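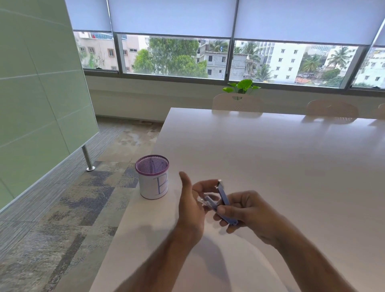
Gralura road base and compaction log

Hi, I'm Meenakshi Semwal, and I typed up this table from our crew's paper sheets. It has 818 rows, one per density test, from gravel roads and parking lots we worked on through April.

Columns: site, lift, moisture, dry_density, pass. Density is in pounds per cubic foot. The Ostell lot used a coarser base, so please don't average it in with the rest!

Known gaps: 151 rows have no moisture reading (the gauge was out for repair), and the Lazăr Road sheets skip lift 2 completely. I left those cells blank.

Use it however you like, just not for design work. Fixes are welcome, I usually merge on Friday.

Contact: Meenakshi Semwal | Back to top
40 shares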